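How to Wash and Store Table Linens So They Last

By Corrado Serra
Saturday, December 17, 2022
Filed under: Home Care, Laundry
20 shares | 7 comments

Most tablecloths wear out in the wash long before they wear out on the table. Water that is too hot, too much detergent and a long spell in the dryer do more harm than years of dinners. The method below works for everyday cotton, linen and blends. Anything beaded or very old should be washed by hand.

Check the label first

If the label is gone, treat the cloth as cotton but use cold water. Dark or bright cloths need a color test. Dampen a white rag, press it on a back corner for a minute, and see if any dye comes off. If it does, wash that cloth by itself.

Prints need a little care too. Turn a printed cloth so the pattern faces in, and skip any powder that contains bleach. Pale colors fade more slowly than dark ones, but a scorch mark or a rust spot shows up on them right away.
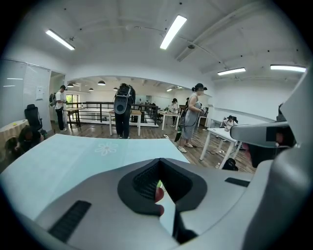
Pale blue cloth with a white printed flower.

Treat stains before washing

Shake the cloth outside and scrape off anything dry with the back of a spoon. Then go by the type of stain.

Grease: Work in a drop of dish soap and leave it for 20 minutes. Rinse with the warmest water the label allows.

Coffee, tea and wine: Rinse from the back with cold water. Mix one tablespoon of white vinegar with a cup of water, dab it on, and rinse again.

Candle wax: Put the cloth in the freezer until the wax is brittle. Snap off what you can, lay a paper towel on either side of the rest, and press with a warm iron. Change the towels as they soak up wax.

Gravy and egg: Cold water only at this stage. Hot water sets protein stains, and after that they are very hard to shift.

Don't rub. Rubbing roughs up the surface, and the patch will look dull even when the stain is gone.

Wash

Fill the machine no more than two-thirds full. A large cloth that is packed in tight comes out with hard creases that stay through ironing. Use the gentle cycle and half the detergent you would use for clothes, then add a second rinse. My own machine is an old Seok with a short gentle cycle, so I run it twice for anything big.

Check the stains while the cloth is still wet. If you can see a mark, treat it again and rewash. Once it has been through the dryer it is likely there for good.

Dry flat or on a line
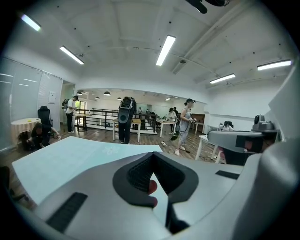

A line is best for big cloths – fold the cloth over by a third so the weight is shared and the pegs don't leave points at the edge. Small runners and placemats can dry flat on a towel. If you must use a dryer, choose low heat and take everything out while it is still slightly damp.

Iron linen damp, on the wrong side, working from the middle out. Cotton blends often need nothing more than a firm smoothing by hand.

Store

Remo Galli, who ran the linen room at a hotel in Ullthorpe, taught me to roll cloths instead of folding them. Cardboard tubes work well if you cover them first with an old cotton sheet. If you have to fold, change the fold lines every February or so.

Skip plastic bags and don't starch anything before it goes away – starch attracts silverfish.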